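Zustau: progress report to the Costier Fund
Reporting period: February to date
Prepared by Abelardo Ospina, September 2025

1. Where we are

The question we were funded to answer is whether an arm can tell how far it is from a surface that has nothing on it. Boxes, mugs and cables are well served by other people's grants. We asked for money to look at blank white panels, and the Fund, to its lasting credit, gave us some.

Work packages 1 and 2 are done. Work package 3 is in progress and is described below with as much cheer as the numbers allow.

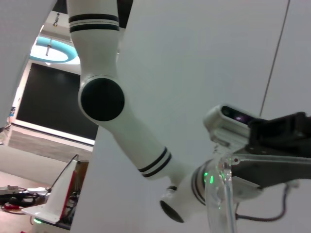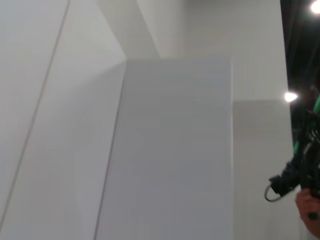 Wrist camera views from the panel work, Villanueva site.

2. The method, briefly

Most depth estimation leans on texture. Give it a wood grain or a poster and it will tell you where the wall is. Give it a smooth matte panel and it will tell you something, with great confidence, and the something may be in the car park. Our approach drops the idea of measuring every pixel. The arm makes a small sideways move, and the software follows only the edges and seams that are in view, plus the slow change in shading where two planes meet. From those it fits a handful of flat surfaces and reports a distance to each, along with how much it trusts the answer.

The second part is the one we are proud of. Our old pipeline, known in the group as Cement because once it had settled on a distance it could not be shifted, never admitted doubt. The new one does, and the arm slows down accordingly. Sometimes it slows down a great deal.

3. Results

We ran 61 approaches to plain panels with the new method, each ending in a commanded stop short of the surface. In 18 of them the software declared itself unsure and asked for another sideways move before continuing. In 3 it stayed unsure and gave up, which we count as failures in the table sent separately, although the arm behaved more sensibly than several of the people watching it. The rest stopped within tolerance.

Cement, on the same set of approaches, missed tolerance 23 times. It reported no uncertainty on any of them.

The three failures have something in common. In each, the view was filled by a single plane and the one usable seam was faint and ran out of sight during the sideways move. With no edge to follow, the method has only shading to go on, and shading changes whenever a person leans across a light. We knew this in principle when we wrote the proposal. We now know it in practice, with log files.

Motion blur was a smaller problem than expected. Softened edges still move in the right direction, and the fit cares more about direction than crispness. We had set aside a month for blur correction and have quietly spent it on other things (see section 5).

4. What has not gone well

Hand guiding. We wanted a mode in which a person holds the tool and shows the arm a good sideways move, so that it learns which moves are worth making. People turn out to be very good at guiding the tool and very bad at doing it the same way twice. The recorded moves are so varied that the learned version is no better than a fixed one, and takes longer. We will try once more with shorter moves and firmer instructions. If that fails we shall drop it and say so in the final report, in a paragraph nobody will enjoy writing.

Cables. The proposal contained the sentence "cable management is not expected to affect the schedule". I wrote that sentence. A loop of cable wandering through the view makes an excellent strong edge against a white panel, and the software was delighted with it. We now mask that region and the effect is gone, at the price of a small part of the image and a week and a half of Abelardo's time, which is to say mine.

Calibration between camera and tool drifts over a long session. We do not yet know why. Re-running the calibration at midday deals with it well enough for now.

5. Spending

On budget overall. Equipment is slightly under, travel is unspent, and staff time is over by the amount of the cable episode. We ask the Fund's permission to move the travel line into staff time. The conference we had meant to attend turned down our paper on the grounds that the problem was too simple. We have kept the review.

6. Next period

Finish work package 3 by repeating the full set of approaches under deliberately poor lighting.
Choose the sideways move according to which seam is likely to stay in view, which should deal with the three failures or produce different ones.
One last attempt at hand guiding, as above.
Release the recorded runs, with Cement's answers included for comparison.

The signed cost statement follows by post, as the portal would not accept it.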